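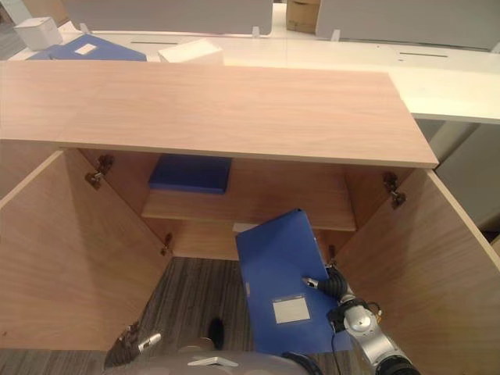 9/27/24

The handling rules for the filing cell went to version 14 this morning. Most of the changes are small. I am writing them up anyway, as two people have asked why rule 6 moved and the change log only says "reordered".

For anyone new to the blog, the task is office filing: folders and box files in and out of ordinary cupboards, with an arm on a mobile body, in a room furnished the way the customer's rooms are furnished. Our written rules sit underneath the site risk assessment and do not replace it. They cover what the operator and the arm must do between the start of a task and the point where the arm is parked.

Doors first. Both doors of a two-door cupboard are now opened to their full swing before the arm goes inside, even if the item could be reached through one. Version 13 left this to the operator. With a half-open door the clearance at the elbow depends on where the door happens to come to rest, and a hinge that has loosened will let it drift. Full swing is a repeatable position and it can be checked by eye from the operator's chair. Hinges are checked by hand at the start of each shift, top and bottom on both sides. The check goes in the log under the cupboard's number.

Rule 6 is the grip rule. It used to come after the transfer rules, which meant that people read it after they needed it. The text is unchanged apart from one word. Folders are gripped by an edge, clear of any label, and the grip is confirmed before the folder leaves its support. "Confirmed" replaces "checked". A check can be a glance. A confirmation is a force reading within limits, held for the full settling time, and then a key press.

The force limit for card and plastic folders stays at 15 N. Vaughn Baptiste argued for 10 N at the last review, on the grounds that the Hegarty folders mark easily. He is right about the marking, but at 10 N the heavier folders slip when the wrist turns, and a dropped folder is a reportable event under our own rules while a marked one is only a nuisance. We may split the limit by folder type in December if the Valel pads arrive by then.

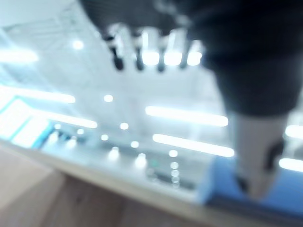
Glossy surfaces have their own section now, which they should have had from the beginning. A polished worktop gives the wrist camera a good copy of the ceiling lights, and the depth estimate over those patches is not to be trusted. The rule is that no descent on to a reflective surface may rely on the wrist view alone. The operator takes the height from the head view or from the stored surface height, and the last part of the descent is made at reduced speed with contact detection on. Turning the lights down is not an accepted fix – the customer will not turn theirs down, and a rule that only holds in our room is no use at Matden.

I would also like a rule on exposure settings for the wrist camera, but we do not have the data. Plirnar logged 422 placements over the summer with exposure left on automatic the whole time, so there is nothing to compare against. The next batch will alternate between fixed and automatic.

Two smaller changes. Cable slots in desks are marked on the surface map as no-place zones, with a margin set by the thinnest folder in use. And anything stored flat on a shelf is taken out by its front edge, never dragged by a corner, unless the operator has recorded a reason.

The old numbering stays valid in logs until the end of the month. After that please use the new one, and put the version number in the header of the log as well as the file name.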